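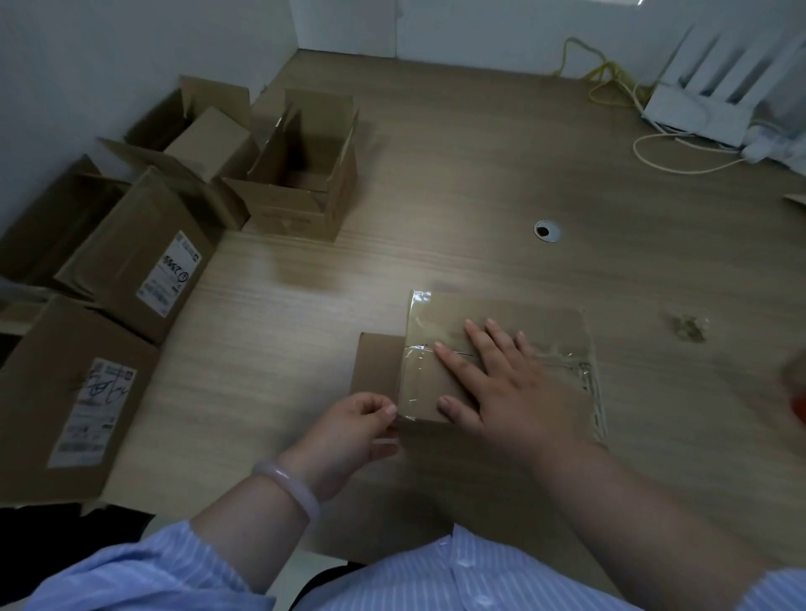
第3章　ラベルプリンター Moffat を置いて、最初の一枚を印刷する

前の章では、Ornavard にお店の名前と営業日を登録していただきました。おつかれさまでした。画面に向かってばかりで肩がこったころかと思いますので、この章では少し手を動かして、送り状や値札を印刷するラベルプリンター Moffat を使えるところまで進めていきましょう。急がなくても大丈夫です。お茶を一杯いれてからでも、途中でやめて明日の朝に続きをしても、設定が消えてしまうことはありません。

この章で使うものは、Moffat 本体、電源アダプター、付属のお試し用ロール、それから Ornavard にログインできるスマートフォンかパソコンです。工具はいりません。

3-1　置き場所を決める

まずは置き場所です。「どこでもいいでしょう」と言いたくなるところなのですが、あとから動かすのは案外おっくうなもので、最初に少しだけ迷っておくと、あとがずっと楽になります。

1. 平らで、ぐらつかない台を選びます。
2. 本体のうしろに、指四本分くらいのすき間をあけます。ロールのふたは後ろ側に開きます。
3. 本体の前に、ラベルが出てくるための空間をとります。長い送り状を印刷すると、思ったより前に伸びてきます。
4. 電源コードが通り道を横切らないことを確かめます。

注意：窓ぎわなど、直射日光の当たる場所には置かないでください。ラベルは熱で色が出る紙ですので、日なたに置いたロールは、印刷する前から全体がうっすら灰色になってしまうことがあります。コンロやストーブのそばも同じです。

注意：冬の朝、冷えきったお部屋ではじめて電源を入れるときは、室温が18度を超えるまで待ってください。寒い物置から運んできたばかりのときは、箱から出してしばらくお部屋になじませてあげるのがよいと思います。

3-2　ロールを入れる

1. 本体の両わきにある丸いボタンを、左右同時に押します。ふたがかちりと浮きます。
2. ふたをいっぱいまで開きます。途中で止まる感じがしても、もう少しだけ開きます。
3. ロールを、紙の端が下側から手前に出てくる向きで入れます。
4. 左右のガイドをロールの幅に合わせて寄せます。きつく押しつけず、ロールが指で軽く回るくらいにしておきます。
5. 紙の端を前の出口から少し引き出したまま、ふたを閉めます。両わきとも音がするまで、ゆっくり押してください。

お知らせ：いちばん多いのが、ロールの表と裏をまちがえてしまうことです。わたしたちも、忙しい日にはよくやります。白いまま何も出てこないときは、故障を心配なさる前に、まず向きを見てみてください。爪の先で軽くこすって、黒っぽい線がつくほうが印刷面です。

お知らせ：お試し用ロールは練習のためのものなので、巻きが短くなっています。本番用は、幅のちがうものを含めて Flasedier の消耗品のページからお選びいただけます。

3-3　電源を入れる

1. アダプターの細いほうのプラグを本体の右うしろに差し、そのあとでコンセントに差します。
2. 本体の上のボタンを、ランプが青く光るまで押し続けます。
3. 青いランプがゆっくり点滅から点灯に変わったら準備ができています。

最初の一回だけは、点灯に変わるまで少し時間がかかります。中で小さな音がして紙がほんの少し動きますが、紙の位置を自分で覚えているところですので、そのまま見守ってあげてください。

注意：ランプが赤く光っているときは、ふたが片側だけ閉まっていることがほとんどです。いったん開けて、もう一度両わきを押してみてください。

3-4　Ornavard とつなぐ

ここがこの章の山場です。とはいえ、順番どおりに進めていただければ、そう難しいことはありません。お店の無線の合い言葉（パスワード）を書いた紙があれば、お手元に出しておいてください。

1. Ornavard を開き、右上の歯車から「機器」を選びます。
2. 「プリンターを追加」を押します。
3. 一覧に Moffat という名前が出てきたら、それを選びます。
4. 本体の底に貼ってあるシールの接続キーを入力します。英字と数字を合わせて16文字あります。
5. お店の無線の名前を選び、パスワードを入れます。
6. 「つなぐ」を押して、画面に緑の丸が出るまで待ちます。

接続キーには、数字のゼロと英字のオーのように、見分けにくい文字が混じっていることがあります。シールをよく見ますと、ゼロのほうには斜めの線が入っています。暗いところで本体をひっくり返して読むのはなかなか骨が折れますので、先に明るい場所で書き写しておくか、スマートフォンで撮っておくとよいでしょう。

一覧に名前が出てこないときは、次のことを上から順に試してみてください。

・本体のランプが青く点灯しているか見る。
・スマートフォンの近距離通信（Bluetooth）が入になっているか見る。
・Ornavard を一度閉じて、開きなおす。
・本体の電源を切り、少し待ってから入れなおす。

それでも出てこない場合には、お店のルーターが古い方式になっていることがあります。くわしくは、付録の「無線の方式について」をご覧ください。

画面に「958」という番号が出たときは、接続キーの入力まちがいを知らせています。本体がこわれたわけではありませんので、落ち着いて手順4に戻ってください。続けて何度かまちがえると、しばらく入力を受けつけなくなります。そのあいだに、ゼロとオーをもう一度見くらべておきましょう。

3-5　差出人の情報を入れる

つながりましたら、ラベルに毎回印刷される差出人の情報を登録します。一度入れてしまえば、お引っ越しでもないかぎり触ることのないところなので、ここはていねいにいきましょう。

1. 「機器」の画面から「ラベルの内容」を開きます。
2. お店の名前、郵便番号、住所、電話番号を入れます。
3. 建物の名前と部屋番号は、二行目の欄に分けて入れます。
4. 「見本を見る」を押し、文字が枠からはみ出していないか確かめます。
5. 「保存」を押します。

お知らせ：文字の大きさは、はじめは12になっています。お店の名前が長い場合は自動で少し小さくなりますが、小さくなりすぎて読みにくいときには、「短い店名」の欄に略した名前を入れておくと、そちらが使われます。

お知らせ：ご自宅でお店をなさっている方から、住所を出したくないというご相談をよくいただきます。値札やお礼のカードには差出人を印刷しない設定ができます。「印刷する項目」で住所の印を外してください。送り状については、お使いの運送会社の決まりに従ってくださいね。

3-6　ためしに印刷する

いよいよ一枚目です。何度やっても、最初の一枚が出てくるときは少しうれしいものです。

1. 「ラベルの内容」の画面のいちばん下にある「ためし印刷」を押します。
2. ラベルが出てきたら、紙が止まるまで待ちます。
3. 出口の刃に沿って、片側から斜め上に引いて切ります。
4. 四すみの小さな丸が、全部印刷されているか見ます。

丸が欠けているときは、欠けている側のガイドがゆるんでいるか、ロールが片寄っています。ふたを開け、3-2の手順4からやりなおしてみてください。全体が薄いときは、「濃さ」の目盛りを右へひとつ動かします。いきなりいちばん濃くしますと、バーコードの線どうしがくっついて読み取れなくなることがあります。ひとつ動かしては一枚ためす、という調子でお願いします。

注意：紙が出ている途中で引っぱらないでください。中の歯車に無理がかかります。

注意：印刷したすぐあとは、出口の奥の黒い部分が熱くなっています。指を入れないようにしてください。小さなお子さまがそばにいらっしゃるときは、ふたを開けたままにして席を離れないようお願いします。

3-7　送り状を貼る

1. 荷物の面でいちばん広く、平らなところを選びます。
2. 台紙を端から少しだけはがし、位置を決めます。
3. 残りの台紙を引きながら、中央から外へ向かって手のひらでなでます。
4. バーコードが角をまたいでいないか見ます。

バーコードの上に透明なテープが重なると、照明が反射して読み取りにくくなることがあります。荷物の封を先にすませ、送り状はあとから貼る順番をおすすめします。貼る面にほこりや粉がついているときは、乾いた布でさっとふいてからにしてください。

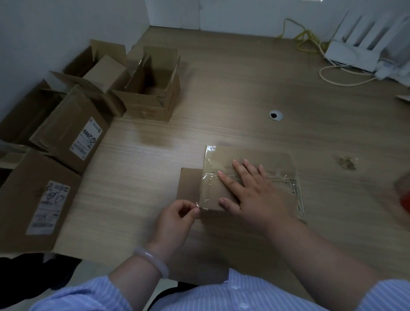

送り状の位置をまちがえて貼ってしまったら、はがして貼りなおしてもよいのでしょうか。

新しいラベルを印刷しなおして、前のラベルが完全に隠れるように上から貼ってください。一度貼ったラベルをはがすと、紙の表面が薄くむけてバーコードが傷むことがあります。Ornavard の「発送」の画面で該当のご注文を開き、「もう一度印刷」を押せば、同じ番号の送り状が出てきます。送料が二重にかかることはありませんので、安心してお使いください。前のラベルが端からはみ出すようでしたら、はみ出したバーコードを油性ペンで塗りつぶしておきます。

3-8　Drurnetti の在庫表とつなぐ（お使いの方だけ）

在庫の管理に Drurnetti をお使いのお店では、棚の番号を値札に印刷することができます。お使いでない方は、ここは読みとばして3-9へお進みください。

1. Ornavard の歯車から「ほかのサービス」を開きます。
2. Drurnetti を選び、いつものメールアドレスでログインします。
3. 「棚番号を値札に入れる」を入にします。
4. 商品をひとつ選び、値札を一枚だけ印刷して、番号が合っているか確かめます。

棚番号の更新は夜のあいだにまとめて行われます。昼間に棚を入れ替えた日は、翌朝まで前の番号で印刷されてしまいますので、急ぐときは「いま更新する」を押してください。9月の棚おろしのように一日に何度も棚を動かすときは、作業が全部すんでから一回だけ押すほうが、待ち時間が短くてすみます。

3-9　毎日のこと、ときどきのこと

むずかしいお手入れはありませんが、少しだけ気にかけていただくと、印字がきれいなまま長くお使いになれます。

・一日の終わりには、上のボタンを長押しして電源を切ります。
・ロールを取りかえるときに、中にたまった紙の粉を乾いた綿棒で取ります。
・印字に白い筋が入ってきたら、付属のクリーニングペンで黒い部分を端から端へ一度なぞり、乾くまで待ちます。
・使いかけのロールは、袋に入れて暗いところにしまいます。

お手入れの曜日を決めてしまうのも、よい方法です。金曜日の閉店後に綿棒でさっとひとふき、と決めておけば、週末の注文がたまった月曜日の朝も気持ちよく始められます。

注意：水でぬらした布や、除光液、シンナーなどは使わないでください。お手入れの前にはかならず電源を切り、アダプターをコンセントから抜いてください。

ここまでできましたら、Moffat の準備は全部すんでいます。ためし印刷のラベルは捨ててしまってもかまいませんが、本体の底に貼っておくと、あとで濃さを調整するときの見くらべに使えます。次の章では、はじめてのご注文を受けてから発送のお知らせを送るまでを、順を追って見ていきます。

関連する項目
・第2章　お店の名前と営業日を登録する
・第4章　はじめてのご注文を受ける
・ロールの種類と選び方
・値札のデザインを変える
・画面に番号が出たときは
・付録　無線の方式について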